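Droreck compares two finger sets for its hand-held grippers

20/09/2019

Droreck has published first results from a comparison of finger sets for the hand-held grippers it uses to record manipulation tasks. The trial covered 1,172 recordings made over four weeks on ordinary tabletop work: opening and closing cases, moving lamps, sorting small parts into divided trays.

Two finger types were tested. The first, supplied by Hornel, is a narrow flat blade that tapers to a point. The second, made in-house under the name Wako, is wider and has a soft pad bonded to the inner face. Both fit the same body and use the same trigger linkage, so an operator can change from one to the other without recalibrating the wrist camera. Operators worked with a gripper in each hand throughout.
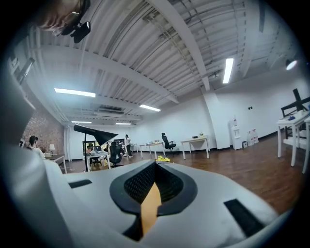
Liya Zeleke, who ran the trial, said the pointed blade did better than expected on thin objects lying flat. The Wako pad tended to ride over the edge of anything under 5 mm thick and needed a second approach. On round stems and cable the position was reversed: the blade let the object rotate in the grip, and operators compensated by squeezing harder, which in turn flexed the finger and put an error into the measured opening width.

That error is the main technical finding. The opening width is read optically, from the positions of the fingers in the wrist camera image, and a flexed blade reads as a slightly wider grip than the one applied at the object. Droreck has added a correction for trigger load to its processing software. Zeleke described it as adequate for moving and placing, less so for insertion tasks, where the remaining error is still larger than the clearance.

Position tracking was looked at separately. Each gripper carries a cube printed with square markers, and its pose is estimated from whichever faces are in view of the head camera. Two visible faces gave a stable pose under the office's normal lighting. With a single face the estimate sometimes flipped between two solutions, usually when the operator turned a wrist inwards over the table. Glare from the ceiling panels caused a smaller number of dropouts, most of them at the far side of the table. Matt ink reduced these but did not remove them.

Zewditu Demissie, responsible for the recording software, said most of the flipped poses can be rejected automatically by comparing them with the previous few readings. The filter fails if the hand is already moving quickly when the second face goes out of view - a common case when reaching across for a far object. Operators have been asked to slow down at that point, and the table layouts now keep the main objects between the two hands at the start of each recording.

Battery life and weight were not part of the comparison. Several operators did report a tired forearm towards the end of a session, more often with the Wako set, and session length has been cut as a result.
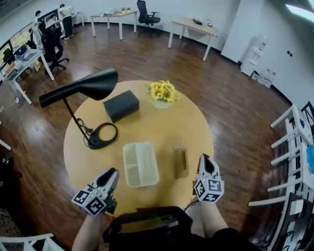
Next steps

A second round is planned with Tridell, which will supply a controller for replaying the recorded motions on a fixed arm. The purpose is to find out how much of the width error matters once a motor is closing the fingers. Demissie expects the correction to be dropped for the arm, as motor current gives a more direct measure of load than the trigger does.

Four tasks will be carried over unchanged so that the two rounds can be compared. The Hornel blade will be tested again in a stiffer material with the same profile, and the Wako pad will be cut back at the tip to bring its leading edge closer to the table surface.

Droreck said it would release the marker cube drawings and the trigger correction table with the second set of results. The recordings themselves will stay in-house for now.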